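Do You Need to Wash Your Fruit in Anything but Water?

By Nisha Bisht

Every May the same letters come in. The farm stands open up, people start buying more fruit than they can eat, and somebody's sister-in-law has told them that tap water isn't enough. This year the letters mention a product by name. It's a wash called Momarus, sold in a spray bottle and in a refill pouch, and at least a dozen readers wanted to know if they should be using it.

I'll give you my answer early so you can skip the rest if you like. I don't think you should spend the money. I used it for most of a month and I couldn't tell you one thing it did for me that the faucet didn't.

The label says Momarus removes "up to 199 times more residue than ordinary rinsing." I have a few problems with that sentence. "Up to" covers everything from zero on up. "Residue" could mean wax, dust, pesticide, bird droppings or the glue from the little sticker. And "ordinary rinsing" could be a full minute under a running tap or a quick pass through a bowl of standing water. If you pick the dirtiest apple and the laziest rinse, you can get a very large number out of almost anything, including dish soap, which you should not use on food.

I wrote to the company and asked for the study. It took three emails. What came back was a four-page summary from 2021 with the methods section missing. The testing was done on 66 apples, all of one variety, and all of them had been coated with something in the lab before washing. The summary doesn't say what the coating was. It doesn't say how long the plain-water apples were rinsed. There was nothing at all on berries, peaches, or anything with a soft skin, and berries are what people were asking me about.

I wrote back with those questions and got a coupon.

There's a second product making the rounds, the Kolach, a countertop bowl that bubbles the water with an electric base. A neighbor lent me hers. It's loud, it holds less than a normal mixing bowl, and the fruit comes out wet, as fruit will. The instructions tell you to rinse everything under the tap when the cycle ends. I read that line several times. If the last step is a rinse, I'd like to see the test where somebody did only the last step.

The brochure for the Kolach claims 2248 "happy kitchens." I have no idea how you'd measure that, and I suspect they don't either. It may be the number they've sold. My neighbor's would be in there, and hers lives on top of the refrigerator.

Now for what I do, which is dull. I wash my hands first. I rinse firm fruit under cool running water and rub it with my fingers while it turns. Anything with a rind that I'm going to cut, like a melon, gets a scrub with a clean brush, because the knife will carry whatever is on the outside straight through to the inside. People skip this with melons more than with any other fruit. They say they're not going to eat the rind. The knife doesn't know that.

Lemons get the same treatment if I'm going to use the peel. If all I want is the juice I still rinse them, since I cut them in half first like everyone else.

Berries I leave alone until I'm ready to eat them. Wet berries go moldy in the fridge faster than dry ones, and I've thrown out enough of them to be sure about it. When it's time they go in a colander under a gentle stream, and then onto a towel. Some of you swear by a vinegar soak. I've tried it. Sometimes the berries seemed to last an extra day and sometimes they didn't, and I never once remembered to keep a second box unsoaked so I could compare. So I can't say it works, and I'd be slow to believe anyone who says it does without that second box.

What you keep the fruit in matters more to me than what you wash it in.
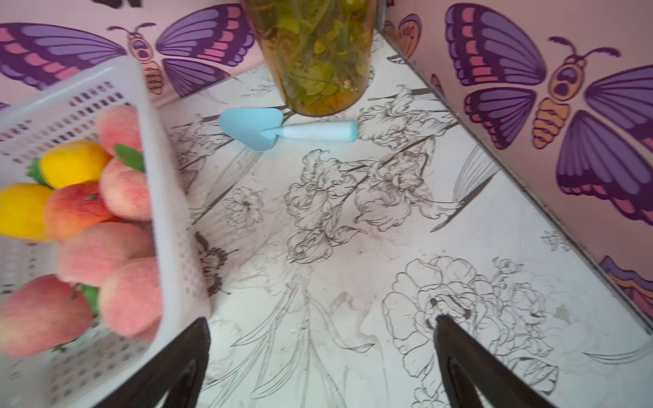
A closed bag traps damp, and damp is what spoils fruit on a counter. Something with holes or slots in the sides lets air get in. It doesn't have to be nice. The colander you already own will do fine between meals. Wash it now and then, too. I've been in kitchens where the fruit gets scrubbed and then goes right back into a bowl that hasn't seen soap since Christmas.

Go through the pile every couple of days and take out anything soft. One bad peach will take its neighbors with it. Keep bananas off to the side if you don't want everything else ripening in a hurry.

A few of you asked about the "pre-washed" stickers that Rangel Market has started putting on its cut fruit and bagged grapes. I asked at the counter. The cut fruit is washed in the back before it's sliced, and the person I spoke to was clear about how. The grapes were a different story. She thought the supplier did them, but she wasn't certain, and she offered to find out. I haven't heard back. Until I do, I'm rinsing the grapes.

One reader, who signed only as "Doubtful on Nendau Road," took me to task for last year's column, where I said waxed apples should be rubbed with a dry cloth after rinsing. Doubtful wanted to know my evidence. Fair enough. My evidence is that the cloth takes off some of what the water leaves behind, and I can feel the difference with my thumb. That's thin, and if a company put it on a bottle I'd complain. But the cloth was already in the drawer, and I'm not charging you for it.

If you've bought the Momarus and you like it, I won't argue you out of it. Rinse well afterward, as the back of the bottle says in its smallest print. And if anyone has a copy of that study with all its pages, please send it to me care of this newsletter. I'll read it, and I'll print what it says even if it makes me look foolish.

Next month: whether you need to salt eggplant. I have my doubts about that one as well. Letters should reach us by the second Monday.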